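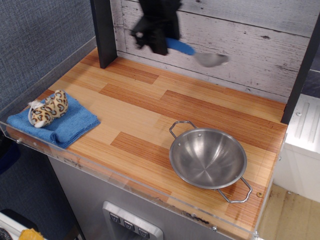 Nasel, 11th May

Keeping the peace on site: what we learned about building disputes

When our group picked construction disagreements as our term project, a few classmates thought we had drawn the short straw. We had a ball with it! Building jobs are full of people who all want the same finished thing and still manage to fall out over how to get there, and once you start reading the paperwork it's hard to stop.

Our case was the Sokent library extension, a mid-sized job run by a builder called Evangelista, with Retier as the design firm. Retier let us read the project's correspondence log, which held 636 entries from the day the contract was signed to handover. We read every one of them (twice for the messy bits in January) and sorted them by what they were about, who raised them and how long they stayed open.

What we found

Of the 636 entries, 65 were what we ended up calling "sore points" - letters or emails where one side said the other owed it time or money. Late drawings were the biggest cause. Next came changes asked for by word of mouth and written down days afterwards, and after that, ground conditions under the old car park, where the soil report and the actual soil didn't agree.

Only two of the sore points went as far as a formal notice of dispute. Both were about the same stretch of retaining wall, and both were settled before anyone called in an outside adjudicator. We were honestly surprised, having gone in expecting a big showdown somewhere in the middle.

The part we enjoyed most was working out why the others fizzled. The contract set up a short meeting every fortnight where either side could put a worry on the table without it counting as a claim. The minutes are a bit dry, but you can watch a problem turn up in one set, get argued over in the next, and be gone by the third. The late drawings were sorted this way, with a shared calendar colour-coded by trade.

How we tested it

We also ran a mock negotiation in class using the retaining wall papers. Each team had a pretend budget and up to 300 words for an opening letter. Teams that opened with questions reached a deal faster than teams that opened with blame. It was a small class, so we wouldn't hang too much on that, but it was great fun to watch.

Limits and next steps

We only saw what was written down. Phone calls and chats by the site gate are missing, and we suspect plenty of the real work was done there. Next term we'd love to compare Sokent with a job that had no regular meetings, and to ask the subcontractors for their side - they hardly appear in the log, even though most of the late changes landed on them.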